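Makes one loaf of about 700 g, baked in a lidded pot. Last updated 27 November 2025.

# Overnight rye and caraway loaf

This is the loaf we bake most weeks. The dough is mixed in the evening, left on the worktop overnight and baked the next morning. There is no kneading to speak of, and you do not need a mixer. You do need scales, because cup measures are not accurate enough for rye.

## What you need

- 300 g strong white bread flour
- 100 g wholemeal rye flour (we use Otness, any fine-milled rye will do)
- 300 g water, cool from the tap
- 8 g fine salt
- 2 g instant dried yeast
- 2 teaspoons caraway seeds
- 1 tablespoon black treacle
- Rice flour or semolina for dusting

You also need a large bowl, a dough scraper, baking parchment and a cast-iron pot with a lid. Ours is the small oval Baláž. A round one of the same capacity works, but the loaf comes out a little flatter.

## The evening before

1. Toast the caraway seeds in a dry frying pan over a low heat until you can smell them. Tip them on to a plate to cool.
2. Stir the treacle into the water until it has dissolved.
3. Put both flours, the salt, the yeast and the caraway in the bowl and mix with your hand. Pour in the water and stir with the handle of a wooden spoon until no dry flour is left. The dough will be sticky and rough.
4. Cover the bowl and leave it for half an hour.
5. Wet one hand. Take hold of the edge of the dough, stretch it up and fold it over the middle. Turn the bowl a quarter and repeat until you have been round twice. Cover again.
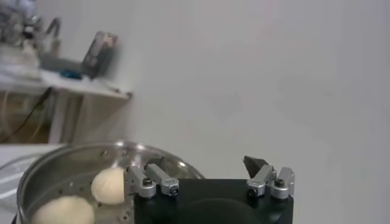
6. Leave the dough at room temperature overnight, for nine to ten hours. If your kitchen is warmer than 21°C, cut the yeast to 1 g or put the bowl in the fridge after the first three hours.

## The next morning

The dough should have roughly doubled, with bubbles showing on the top. If it has risen and sunk again, shape it straight away and shorten the second rise to half an hour.

Flour the worktop lightly and scrape the dough out on to it. Pat it into a rough rectangle, fold the long sides to the middle, then roll it up from a short end. Pinch the seam shut. Lay it seam side down on a sheet of parchment dusted with rice flour, cover with an upturned bowl and leave for an hour.

Put the empty pot and its lid in the oven when there are 40 minutes left and set the oven to 240°C (220°C fan). Ours runs cool at the front, so the pot goes right to the back.

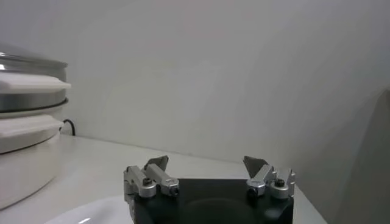 ## Baking

Take the pot out with thick oven gloves. Slash the top of the loaf once, lengthways, with a sharp blade. Lower the loaf into the pot by the parchment and put the lid on.

Bake for 25 minutes with the lid on. Take the lid off, turn the oven down to 210°C (190°C fan) and bake for another 15 to 20 minutes. The crust should be dark brown. With a probe thermometer, look for 96°C or more in the middle.

Lift the loaf out and cool it on a rack for at least two hours. Rye crumb is gummy if it is cut warm.

## Notes

- Seeds: fennel can replace half of the caraway. Do not toast it for as long.
- Salt: if you only have flakes, weigh them. Two teaspoons of flakes is well short of 8 g.
- Keeping: four days in a cloth bag, cut side down. It freezes well in slices.
- The previous version of this recipe, changed in September, had 20 g more water. It was harder to shape and the crumb was no better.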